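# Open day at the Clokard hall – who went, and was it worth it?

**tessel_north**

I was at the open day of Clokard in August and I promised to write something for the people who could not come. Please excuse my English, I will try to be exact.

The hall is in the old Gernosport building, entrance on the side of the railway. You get a badge and a paper map with the stations. I spent most of my time at station 3, where Pádraig Duggan showed the grasping work. First he runs a task in simulation on the big screen, then he explains what the controller is doing, and only after this they go to the real arm behind the fence.

The simulated part was longer than I expected. The task is simple to say: there is a small object on a wooden table, the gripper comes with the fingers open, one finger on each side, and then it has to close without pushing the object away. He stopped the program many times so that people could ask.
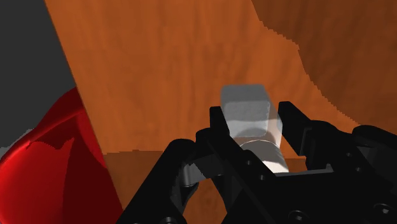 What I liked is that he did not hide the failures. He told us that from 711 simulated attempts with the newest settings, 671 were counted as good. A man next to me asked what "good" means, and the answer was: lifted and held until the program says stop. Being placed in the correct position is a separate test, and he had no number for this one yet.

The real arm I saw only two times, because the line was long.

---

**bramblewick88**

Thanks for writing this up. I was there in the afternoon and left a bit annoyed. I drove two hours to see robots and got a screen. I can watch a simulation at home.

---

**tessel_north**

I understand, but the invitation did say "simulation and hardware", in this order. Did you see the Enriquez station, upstairs? There the arm was moving all the time, packing small boxes. It was more for the children, maybe, but it was real hardware.

---

**bramblewick88**

Didn't know there was an upstairs. My map had one floor on it.

---

**oskar.v**

The second floor was on the back of the map.

About the numbers: 671 of 711 sounds nice, but what changes between attempts? If the object starts in nearly the same place every time, I am not impressed. Friction and lighting too. Shadows matter if the camera is used for the grasp.

---

**tessel_north**

I asked this, more or less. The start position of the object and the direction of the light change each time. The friction stays the same. He said that changing it is planned, but at the moment it makes the training too slow. So your doubt is correct for one part.

---

**oskar.v**

Then I would not trust it for anything slippery. Fixed friction is how we lost a whole spring at my last job. We had Sistetti fingers with soft pads and the model behaved like they were dry rubber forever.

---

**mina_kettle**

I disagree a little. For an open day it is fine to show work that is not finished. I brought my two nephews and the younger one asked why the fingers do not close faster. He got a proper answer with a drawing, which took ten minutes – the people behind us were not so happy.

Does anyone know if they repeat it? There were 400 places and I had to take the very last time slot.

---

**tessel_north**

At the desk they told me next spring, with registration by e-mail. If you go, take an early slot and visit the real arm first, then the screen.

---

**bramblewick88**

Fine, I'll give it another try. And I'll turn the map over.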